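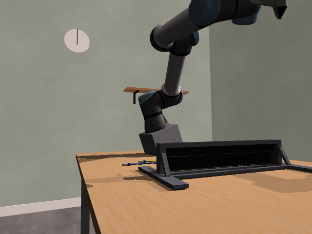
What should we budget for before a robot arm goes to patch panel work? Start with everything that isn't the arm: the pedestal, the panel stand, the gripper fingers and the spare cables.

Our October plan has four lines. Simulation comes first, and Zameck is pricing it at 82 hours of setup. The pedestal and stand are a single order from Odden at $630. Arm lead time is still open.

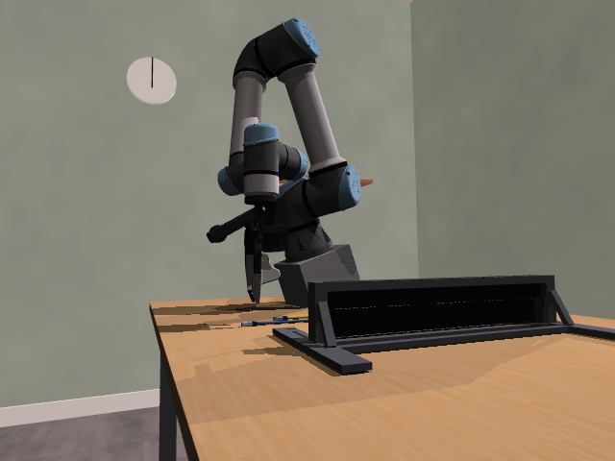

Arm, pedestal and stand in the simulated cell.

Cables are the line most often left out. Connectors wear with repeated plugging, and we plan on roughly 2,000 insertions per quarter once hardware is in. Madar sells them by the box - order before the arm ships.

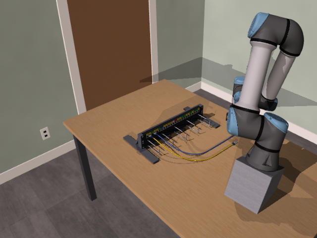 Jasmina Gashi wrote in to ask whether the panel itself should be treated as a consumable too, and booked against supplies. We have moved it there, with one spare.

Fingers stay under tooling for now. Hodžić quotes 4 weeks for a custom pair, and a wrist camera is a separate quote.
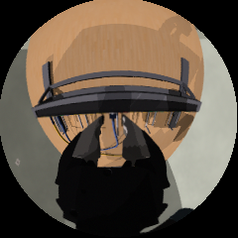
One reader would hold the camera money until the simulation hours are spent, arguing that the mount may change. The draft keeps both lines open until the next review.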